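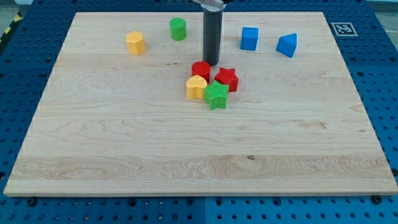 Tidix Bench Cell – Set-up Guide, Issue 17

Section 6. When the arm pushes blocks it was not told to push

6.1 What the fault looks like

You send a push command for one block and the rod clips a neighbour on the way, or comes down on top of a block and stalls. The screen will often say "Move complete" all the same. Do not take its word for it. The controller only knows that the arm reached its last point. It has no idea what it hit getting there.

The Tilton planning software is sold as able to sort this out by itself. At the Sitesex bench we logged 3,797 pushes, and in 276 of them the wrong block moved. Most of those were in tight groups, such as a heart and a star touching with a cylinder close behind.

CAUTION: Press the stop button before you reach over the board. A paused arm is still powered and can start again when the software reconnects.

6.2 Steps

1. Press the stop button. Wait for the arm light to go out.

2. Look at the tip of the rod from the side, at board height. If it is touching a block or the wood, release the brake and lift the arm by hand. Two people for this, please – one holds the arm, one works the brake.

3. Check that the rod is straight and tight in its bracket. A bent rod will pass the self-test, so the self-test is no help here.

4. Check that the square marker on the table lies flat and has not shifted. If it has, go back to Section 4 and redo the table calibration in full. The "quick align" button has hidden more errors than it has fixed.

5. Try to slide the board with your palm. If it moves at all, clamp it and recalibrate.

6. Spread the blocks with a finger-width between them. Release the stop button, stand clear and run the test push at low speed.

7. Watch the block, not the screen. Repeat 66 times before you call the fault cleared.

Note: The Lazarević patch is said to cure false "Move complete" messages. We installed it in February and still see them. Leave it on if you have it, but keep doing step 7.

6.3 If the fault comes back

Write down the block colours and shapes, which one you asked for and which one moved. Save the log before you restart, as a restart wipes it. Do not raise the force limit to get past a stall.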